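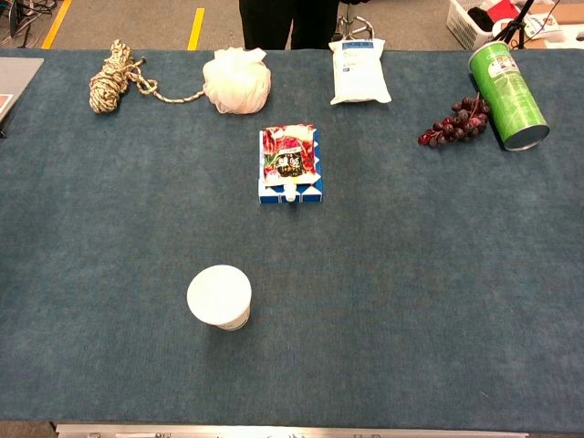

A rule you can't fail isn't a rule, according to one comment on the last draft of this card, and half of what the robotics world calls good practice would go in the bin if anyone applied that test. We applied it to our own list. Rather a lot went in the bin.

Prustari Tabletop: data card and recording rules
Version 8
Last edited September 23, 2020

What this is

Prustari is a set of recordings of everyday objects being picked up, moved and put down on a cloth-covered table. The release holds 1414 episodes. Alongside the recordings we publish the rules they were made under, and this card is mostly about the rules. If you only want to load the data, read "Files" and "Known faults" and skip the rest.

The card was first written to the Paller template, which asks for a statement of compliance under each heading. We filled it in and it read beautifully. It also told a new user almost nothing, as every answer was some form of "yes, where appropriate". We have kept the Paller headings where they helped and dropped the statements.

Files

episodes/ – one folder per episode, with video, joint log and a short text note
layouts/ – a still of the table before each episode, plus the layout sheet
rules/ – the recording rules in force on the day, not the newest ones
rejects.txt – episodes we threw out, with the rule they broke
CHANGES.txt – what changed between versions and, if we remembered to write it down, why

Please read rejects.txt. Most releases leave theirs out, and you then have no idea whether the rules had any teeth.

The rules

Version 1 had pages of them. There are now 7. Each is written so that someone looking at the layout still, the log or the note can say pass or fail without ringing us.

Rule 1. The layout still is taken before the episode starts and is never retaken afterwards. If it was forgotten, the episode is rejected, however good it was.

Rule 2. Objects go where the layout sheet puts them. The sheet is drawn up by script. People left to themselves make tidy rows, put the cup by the handle side of whatever they favour and keep the awkward things near the edge. We did all of that in early sessions and called it random.

Rule 3. Contact and stacking are allowed only if written on the sheet. A can lying against a bunch of artificial grapes is a different problem from the same two things a hand's width apart. A packet on top of a box is different again. If the sheet doesn't say "touching" or "on top of", they must be neither.

Rule 4. At least one soft or shapeless item per layout. Rope, a mesh bath pouf, a pouch. A rope has no correct pose, so the sheet gives only a region for the bundle and another for the loose end.

Rule 5. The stop button is tested at the start of each session and the test is in the joint log. A tick on a form does not count. We had a form. It was ticked for sessions in which, according to the log, the button was never pressed.

Rule 6. Speed limits are those set in the controller, copied into the episode folder by the software. A limit stated in a document and a limit loaded on the machine are two separate facts, and we have seen them disagree.

Rule 7. The operator's note is written before the video is watched back. It can be one line. It can be wrong. It cannot be edited.

Rules we dropped

"Operators shall be suitably trained." Suitable to whom? We now list the practice task and the log must show it was done, but that sits in the session sheet and we don't pretend it's a standard.

"The workspace shall be free of clutter." The table is the clutter. As for the room, the wording was broad enough that any session could pass it or fail it depending on the mood of whoever was checking.

"Lighting shall be adequate and consistent." Kept for a long time because it sounded right. Without a meter reading it meant nothing, and when we did take readings we found we had no idea what number we wanted. Readings are in the session sheets from version 5 on. Make of them what you can.

"Objects shall be representative of a typical household." We buy things, people bring things in, and packaging from several countries ends up on the same cloth. Nothing about that is typical. The Martinelli object list, which some users have asked us to adopt, claims to be representative too, and we couldn't find out of what. We borrowed its naming scheme and left the claim behind.

Labelling

Names are plain: paper cup, snack can, rope, pouch. Where the contents of a packet weren't known to the labeller, the name says packet and stops there. Earlier versions guessed, and the guesses hardened into categories. If you trained on version 3 or older and your model is oddly sure about what is inside opaque bags, that is our doing.

Each label was given by one person and checked by a second. In the check sample they agreed on roughly 80 per cent of the pose labels. We are told this is respectable. We think it mostly shows that "upright" is a poor word for a bag leaning at an angle, and we'd treat pose labels on soft items as opinion.

Object names did much better, which is what you would expect from a question as easy as "is it a cup".

On certificates

Ultidmont supplied the review form used for our outside check, and the release passed. Please don't quote this as a safety result. The reviewer saw the documents and a demonstration that we had picked. Nothing in the form asked for a failed episode, and none was shown. A reader who wants to know whether the rules were followed should take a handful of folders at random and compare still, sheet and log. It takes an afternoon.

We're also asked which published robot safety standards the setup meets. The card makes no claim of that kind. Those documents deal with machines and workplaces, and a folder of video can't comply with them. Your arm, in your room, with your people near it, needs its own assessment, and copying ours would be worse than having none.

Known faults

Layout stills in some sessions were taken from chest height and others from a fixed mount. The session sheet says which. Don't measure distances from the chest-height ones.

The cloth was changed in December and the replacement has a slightly different drag. We noticed because flat pouches started sliding where they had tipped. No rule covered it and no rule covers it now – we couldn't write one that passed our own test.

Empty paper cups are over-represented. They are cheap.

Rule 2 was broken in spirit through most of version 4: the script ran, but operators reran it until they liked the answer. The script now logs every run. Episodes from that period are still in the release and flagged "resampled". Leave them out if object position matters to your work.

Transparent and mesh items have poor outlines. The netting of the pouf in particular was traced as a solid ball by one labeller and as a hole by another, and both passed the check.

Use and reuse

Fine for research on grasping, layout and recording practice. Poor for anything to do with how people keep their homes. Not to be used as evidence that a product is safe, including by us.

If you adopt the rules, please change them. A list copied whole from another lab tends to be obeyed on paper, and we would sooner hear that you threw out rule 4 and what happened next.

Reporting problems

Open an issue with the episode number and the rule you think it breaks. If you think it breaks none of them and is still bad, say so under the label "gap". Those take us longest to answer. General praise for the rules will be closed without a reply.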